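How to clean out and re-seat an older desktop PC (the Jelldale bench way)

6 min read

Quick one. Sun 18 October, wet arvo, kids at their nan's, so I finally pulled the old tower apart. Wrote it up as I went. Analyn Lumanlan from the Jelldale repair morning taught me most of this so if it's good, thank her. If it's wrong that's me.

You want this if your PC is loud, shuts itself off mid game, or won't boot after you moved house with it. Mine did all of the above.

What you need

Phillips no. 2 screwdriver, magnetic tip if you can get one
Can of compressed air or one of those little electric dusters
Soft paintbrush, clean, never been near paint
Isopropyl, 70 percent is okay for the case but get the stronger stuff for the CPU
Lint-free cloth or coffee filters
Thermal paste, small tube
An egg carton for screws
Towel on the table

Before you open anything

Back up. Yes really. Shut down properly, flick the switch at the back, pull the power cord. Then hold the power button in for a few seconds to drain what's left. Take a photo of the back with all the cables in so you know which one went where. Touch bare metal on the case before you touch any part, and keep doing that. No socks on carpet.

Opening up

Side panel off. Usually thumbscrews at the back, slide and lift. Don't yank it, some have a cable for a front light or fan. Screws straight into the egg carton, one cup per job. I write on the lid: panel, GPU, cooler.

Dust

Take it outside if it's not raining (it was, I used the laundry with the door open). Hold each fan still with a finger and blow. Short bursts, can upright. If you tip the can it spits cold liquid everywhere. Brush the corners and the filter at the bottom. Power supply: blow through the grille from outside, never open it up. Never.

Graphics card out

Unplug its power leads if it has any. Undo the bracket screw or screws at the back of the case. Now the bit everyone forgets, the little catch at the end of the slot. Press it down or sideways depending on the board, then lift the card straight. If it won't come, stop, the catch isn't released. Blow out the slot, wipe the gold edge with a bit of isopropyl on a cloth, let it dry.

Memory

Push the clips back, some boards only have a clip on one end. Lift the stick out, handle by the edges. Going back in, match the notch, press hard at both ends until it clicks. It takes more force than feels right. Two sticks? Check the manual for which slots, don't guess.

Cooler and paste

Run the PC for three minutes first if the old paste is like concrete, then unplug again and drain the power like before. Warm paste lets go easier. Unplug the fan lead, loosen the screws a turn at a time, going corner to corner. Twist gently before you lift. On some sockets the CPU will come up stuck to the cooler and bend pins, ask me how I know. That was January and I'm still cross.

Wipe the old paste off both surfaces till the cloth comes away clean. Pea sized dot in the middle. Cooler straight down, screws in corner to corner again. Plug the fan back in!! I forgot, got a fan error at startup, felt silly.

Putting it back

Reverse order. Cooler, memory, card, bracket screw, power leads. Tuck cables away form the fans. Leave the side off for the first boot so you can see everything spin. If it beeps or there's no picture, nine times in ten it's the memory not pushed in all the way. Next thing to check is the monitor plugged into the card, not the board.

Thermal paste dries out over the years and after that the fans just scream, so do yours before summer, well before. Cooler off is also the best time for a proper look at the board, becuase that big lump blocks the view of half of it. Shiny silver lid of the CPU sitting in its socket frame, memory slots further along with the light coloured clips at the ends, graphics card on the other side with its metal bracket sticking out. Learn those three and you can follow pretty much any manual. Any paste that's gone over the side of the lid, get it with a cotton bud and isopropyl, and let it all dry before the cooler goes back on.

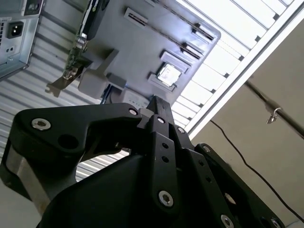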